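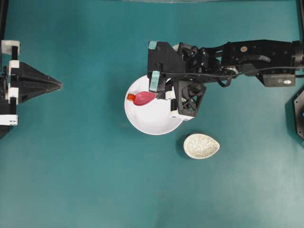
We got going at 6:10 p.m. in the side room at Testetti Hall because the elevator to our usual room was out again. I'm taking minutes this time, so blame me for the spelling. The June minutes were approved with one fix: the Harier Street curb ramp goes on the north side. I had written south. Sorry!

**Captioning at council meetings.** This took up most of the evening. The city clerk's office sent us the numbers we've been asking for since winter, and the captioned stream got 1,021 views over the last quarter. Several of us thought that was pretty good for budget season. The trouble is the lag. Two Deaf members said that by the time a question shows up on screen, the chair has already moved on, and if you want to sign up to speak on that item you've missed it. I've had the same thing happen on the phone line, so it isn't just the captions.

We talked through asking the chair to wait a bit before closing each item. Someone wanted 30 seconds, someone else wanted a full minute, and we went back and forth on it longer than I'd like to admit. We settled on a minute for public hearings and left regular items alone for now. Motion made, seconded, passed with 4 against (they wanted it for everything, and I have some sympathy). I'll write the letter.

**Polling place visits.** The county has 43 polling places on the list for November and we've offered to look at the ones in our half of town. The Verhoeven Library is done. Doors fine, parking fine, but the accessible voting machine was set up facing the line last time, so anybody waiting could read your ballot over your shoulder. I've asked for it to face the wall. The old Drilov school gym still has that heavy side door with no opener, and the sign pointing to it is mounted way too high if you're seated.
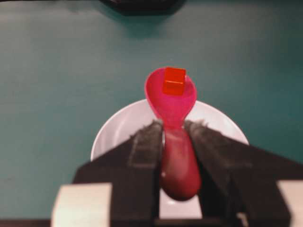
The county told us a portable doorbell would be "looked into." We want a person at that door during voting hours, and we want to hear back in writing. One member who uses a power chair will come with me to see the gym again before we send anything.

**Money.** We have $3,940 left in the access fund. The interpreter bill for the candidate forum will come out of that, and so will large print copies of the questions. There was a request to pay for rides home after the forum, since paratransit stops taking bookings so early in the evening. Everybody liked it, but we need a price first, so it's tabled.

**Candidate forum.** Still at the Verhoeven Library. Questions go out to candidates ahead of time in plain language, and they all get the same time to answer. We're keeping the quiet room. Please, please remember to leave the aisle clear at the front this year!

**Other stuff.** The elevator complaint goes to the hall manager again, with a copy to the city this time. Please skip scented products at meetings, it's on the agenda in bold now.

Wrapped up at 7:55. Same place next month, side room unless you hear from me.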